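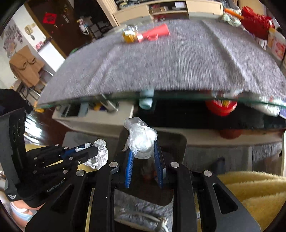 Sasine Press has opened submissions for a volume of essays on disgust, boredom and other minor feelings in the nineteenth-century novel. The book will be the third in its Madonau Studies series and is planned for release next year. The editors want articles on objects that characters keep, hide or throw out, and they say modern comparisons are welcome, down to a crumpled plastic bag or a balled-up sheet of white paper. Work on letters, drafts and household waste will be considered alongside readings of better-known scenes.

The call went out on April 23, 2022 and closes at the end of September. Abstracts should run to no more than 332 words. Finished chapters will be due 8 months after acceptance. Essays on French, German and Russian fiction are all eligible, but quotations must be given in English with the original in a note.

The previous volume, on jealousy and the epistolary novel, ran to 586 pages and was criticised by some readers for its length. The press says the new book will be shorter and will carry a single index in place of separate ones for each section.

A paperback of the first volume is also on the way from Wasetti, the distributor that took over the series from Heo last year. Libraries holding a standing order will receive it automatically. Individual buyers can order through the Wasetti catalogue under item 771.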